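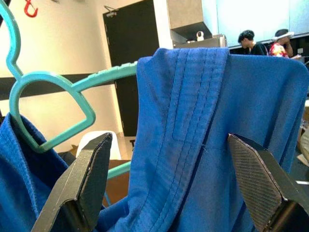

The open day at Serklow was billed as an afternoon of "household manipulation," and in practice that meant laundry. I went because I have spent a fair amount of the last year on rigid parts, and wanted to see how other people are handling cloth. These are my notes, cleaned up a little.

Visitors were let in by turns, and the running order slipped early. I had signed up for the garment session and ended up seeing it twice, once from beside the table and once on the monitor with the wrist feed. The wrist feed was the more useful of the two.

Zerrin Gökçe gave the introduction. The stack they are testing is called Allalora, and it covers grasp selection and the low-level motion for a single arm with a parallel gripper. There is no cloth simulator in the loop at run time. They tried one in May and dropped it when the planning time passed 11 seconds per grasp. What they run now is a learned policy that takes camera images and joint positions and puts out short chunks of motion. The policy is retrained whenever they have enough new demonstrations to make it worthwhile, and nobody on the team would commit to what "enough" means.

The task is easy to state. A garment hangs, the gripper approaches, takes hold of a fold, and does something with it: lift, straighten, or pull free. Each of those fails in its own way. Lifting fails when the pinch is too shallow. Straightening fails when the grasp catches two layers and the arm treats them as one. Pulling free fails at the hanger, which can snag at the shoulder and then swing.

Müzeyyen Değirmenci ran the arm during my first session and took most of the questions. I asked about the pads. The ribs run diagonally because the earlier pads, with straight ribs, let thin jersey creep out in one direction under load. She said the diagonal pattern helped on knits and made little difference on anything with a heavy seam. I would have liked to see numbers split by fabric. They have a combined figure only: 56 percent of grasps over the last test set ended with the right layer held and nothing else.

That number is lower than I expected, and I think better of them for quoting it. Grasp success on cloth is often reported as "fabric was in the gripper," a much weaker condition.

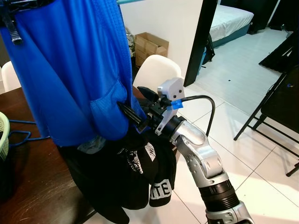
Fingers in the lower part of the blue garment, black one hanging underneath.

Sportswear is a poor choice if you want a flattering demo. The fabric is light, it moves when the arm moves, and it has little stiffness to push back against the fingers. A fold that looks stable on approach can close up or roll away on contact. The policy deals with this by slowing down over the last few centimeters, and you can hear the change in the motors before you notice it in the motion.

Dark garments are a separate problem. Uzma Mughal, who looks after the perception side, said that black cloth against black cloth gives them very little to work with in depth, and that they lean on color images and on printed graphics where there are any. Lettering deforms with the fabric, so it carries some information about where the folds are. Plain black trousers are still the worst item in their set.

A few details I wrote down for my own use:

The gripper housing is printed and gets replaced often. They keep spares and treat a cracked housing as a routine event.

Cable routing has been revised 3 times. The loop at the wrist needs slack for the full roll range, and too much slack finds the hanger.

Demonstrations are recorded by teleoperation. A trained operator gets through around 110 in a day, including resets. The resets take most of the time, and rehanging a garment "the same way" turns out to be a skill that varies a lot between people.

The policy has no explicit idea of a hanger. It treats it as part of what is in view. I asked Uzma whether a force threshold on the wrist would catch snags sooner. They have one, set high, and it trips mainly on heavier clothes with thick seams.

On the monitor you could see how little the wrist camera has to go on in the final approach. Close in, the fabric fills most of the view and the fingers take up much of the rest. Stitching is a help there, as it gives a line to follow. On plain fabric the head view has to do more of the work, and the arm is often in the way of it.

I left before the towel session, which I was told is the reliable one. The slides should go up on the Serklow page, and Zerrin said the grasp data might follow, with the labels for single and double layer included. If it does, I plan to run our contact classifier over it and post the results.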